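Tarideck Software Gallery: Bin Picking, Perception and Planning

Tarideck is the control and perception software maintained by the Urik laboratory for its manipulation cells. The gallery introduces the parts of the software concerned with bin work, for readers who will use the cells or who are considering a joint project.
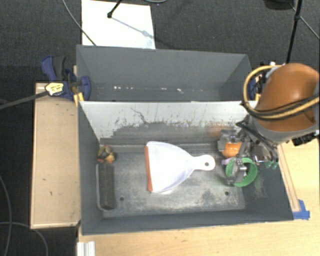 The present release, issued in January, brings the perception, grasp planning and motion modules under a single process manager. Earlier releases ran them as separate programs, each with its own configuration file and its own notion of the time. Users of those releases should read the entry on migration below before updating a cell.

The entries follow the order in which data passes through the system. Each is intended to be short, and full reference pages are kept in the Tarideck manual.

Two bins, one cell
The standard bin cell is described in Tarideck by a source bin and a destination bin, each stored as a floor plane, four walls and a rim. The front bin of a pair may serve as either. In the cell shown, the two dark gray bins stand back to back, with a clamp at their left junction and a second clamp on the opposite side.

Bin registration
Registration is carried out at the start of every session. The operator selects the four upper corners of each bin in the camera view, and the software fits the stored model to them. If the fitting error exceeds the limit set for the cell, motion remains disabled until the step has been repeated. Registration must also be repeated whenever a clamp has been released.

Worn surfaces
Scuffs, streaks and stains on a bin floor are a common source of false objects. The segmentation module, Testari, keeps a background model of each bin and compares new views against it. The floor and back wall of the front bin in this cell are heavily marked, and the background model should be rebuilt when further marks appear. The procedure requires both bins to be cleared and takes 80 seconds.

Large, bright objects
A white dustpan lies near the centre of the front bin, with its handle to the right. Broad white surfaces such as this tend to saturate the colour channels, and Testari therefore takes a short exposure and a long exposure of each view before deciding on an outline. The outline of a dustpan should be returned as one region, including the lip, which here is orange-red. Where the lip is returned separately, the merge threshold has been set too low.

Dark objects on a dark floor
The dark gray, brush-like object at the left end of the bin presents the opposite difficulty. Contrast with the bin is slight, and the module relies chiefly on height above the floor plane. Operators are advised to leave the height filter at its default value. Raising it removes noise but also removes thin objects.

Corners
Small objects in a corner, such as the lumpy one at the far left, are given a separate treatment by the grasp planner. Candidates that would bring a finger into contact with two walls are discarded. If no candidates remain, the object is marked as deferred and is considered again after the next successful pick.

Clusters and partial views
Towards the right of the bin a bright green ring, a rounded orange object and a small part of something pale purple are seen close together, among the parts of the gripper. Partial views of this kind are handled by the tracking module, which retains the last full outline of each object for as long as the arm is inside the bin. Retained outlines are drawn with a dashed line in the operator display. They are not used for collision checking.

Grasp candidates
The planner generates up to 1045 candidates for each view and scores them for reach, clearance and expected stability. Rings are sampled along the rim as well as across the full width. Handles are sampled along their length, with a preference for the half nearer the body of the object. The scoring weights are held in one file per gripper and should not be edited while a session is open.

Approach from the side of the bin
An arm entering at the right end of a bin must clear the right wall and the rim. Tarideck plans the approach in two stages: a free movement to a point above the bin, and a slower straight descent under force monitoring. The change between stages is written to the session log with the measured load at the wrist.

Cables
Cables outside the arm are modelled as a padded volume attached to the links that carry them. A large loop, like the yellow-tan one at the cover of this arm, needs a generous margin. The margin is set in the cell description file and is applied to every planned movement. Reducing it in order to reach a difficult object is not permitted in shared cells.

Session logs
Logs are written by the Turunen recorder, which stores camera views, joint positions, force readings and planner decisions against a common clock. The reference archive for bin work holds 2906 sessions, and a replay tool is supplied with the software. Replay runs the current planner against recorded views without moving any hardware, and is the recommended first check after a change of settings.

Regression tests
Each release is tested against 41 recorded sessions chosen for difficult lighting, crowding or wear. A release is withheld if any of them results in a planned contact with a bin wall. Changes in grasp choice are reported but do not by themselves prevent a release.

Migration from earlier releases
Cell description files from earlier releases can be converted with the supplied tool. Wall slopes are not carried over and must be entered again; the right wall of a bin of the kind shown slopes outward, and treating it as vertical will cause valid grasps near that side to be rejected. Background models cannot be converted.

Access and enquiries
The Tarideck manual, the replay tool and a sample of the session archive are available to partner institutions on request. Requests should state the arm and gripper in use, the intended purpose and the name of the responsible department. Applications for time on the Urik cells are considered separately and should be submitted through the laboratory office.

Related pages
Tarideck manual
Testari segmentation module
Turunen recorder and replay tool
Release notes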